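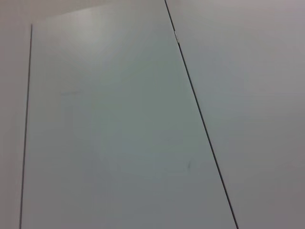 How much should a small shop set aside for its first robot arm?

Whatever the arm costs, and then nearly the same again for everything the arm will need once it is through the door.

Xinyi Liao had typed those two lines at the top of a clean page and then sat looking at them for most of a cup of tea. She liked the question. The answer was true, as far as she could tell, but she had a feeling it wouldn't get past her uncle's old partner, Reinhold Gerlach, who had run the money side of Mundusska since before she could reach the workbench and who still wrote his sevens with a little bar through the middle, the way his mother had taught him.

Mundusska made cabinet doors. It made them for kitchens and dentists' offices and once, very proudly, for a ferry, and it made them in a long brick building that smelled of glue in winter and of the bakery next door in summer. There were 14 people on the payroll, counting Reinhold, who insisted on being counted. And there was a sanding station at the far end that everybody took turns at, with a good deal of sighing, because a day of sanding got into your shoulders and stayed there until the day after.

"It says the same again," Reinhold said, when she finally carried the page down the hall to him. He held it out at arm's length and then brought it in close, and then he found his glasses. "The same again of what?"

"The stand it's bolted to. The fence. Somebody to come and set it up. Hoses, dust collection, a spare gripper." Xinyi sat down on the filing cabinet, which was where a person sat in that office. "Training, too. Shufen wants training, and she wants it during paid hours."

"Shufen is right."

"I know she's right. That's why it's on the list."

He wrote the word training on the page and put a box around it. He had a great many boxes, Reinhold did, and in the years she had known him she had never quite worked out what it meant to be in one.

They had two offers. The one from Grirham came in a handsome folder with a ribbon and had a single number at the bottom of the last sheet, with nothing to show how anybody had arrived at it. The one from Pridon ran to 35 pages and charged separately for the cable. Xinyi had read every one of those pages at her kitchen table, with her feet on the other chair and the radio going, and had come to feel rather fond of them. You could argue with a page like that. There was a line of 500 dollars for a second visit, in case the first one left anything to put right, and she had called up and talked to a patient woman named Enikő Szilágyi, who told her straight out that nearly everybody used the second visit and that she would be wise to leave it in.

"She told you to spend more," said Reinhold.

"She told me what it would come to. I thought you'd like her."

He grunted, and turned the page over to see if there was anything on the back.

Zihan Wei came in then with sawdust in his eyebrows, looking for the stapler, and stayed, as people did. Zihan had worked at Zein, across the river, when they bought theirs, and he leaned in the doorway and told the whole story again, though they had both heard it. How the arm arrived in February and the floor under it turned out to be sloped. How they had poured a new pad, and waited on the pad, and how the arm stood in its crate with a tarp on it through all of that, while the payments went out every month just as if it were working. It was a lovely machine once it got going, he said. He wanted to be fair to it. It would sand a door as evenly as you please and never once complain about its shoulders. But he did remember that crate.

"Put down the floor," said Reinhold.

"I didn't put down the floor," Xinyi admitted.

So she put down the floor. She borrowed his pencil for it and wrote it in under the hoses, and beside it she wrote the name of the man who had done the loading dock, with a question mark. Then Reinhold took the pencil back and added a line she hadn't thought of either, for doors spoiled while everyone was learning, and he thought for a good while before he put 483 next to it.

"Why that?" she asked.

"That's what you cost us," he said, "the summer you learned the router. I kept the slip."

Zihan laughed so hard he had to come all the way into the room. Xinyi laughed too, a bit pink in the face, and asked whether she was supposed to pay it back, and Reinhold told her he had put her in a box years ago and she wasn't to worry about it.

It was nearly dark when she got back to her own desk. She read the question over, and the answer under it, and took out the word nearly. Then she dated the page September 17, 2022, and went down the hall again to find out what they still owed on the dust collector – Reinhold would know, and his light was on.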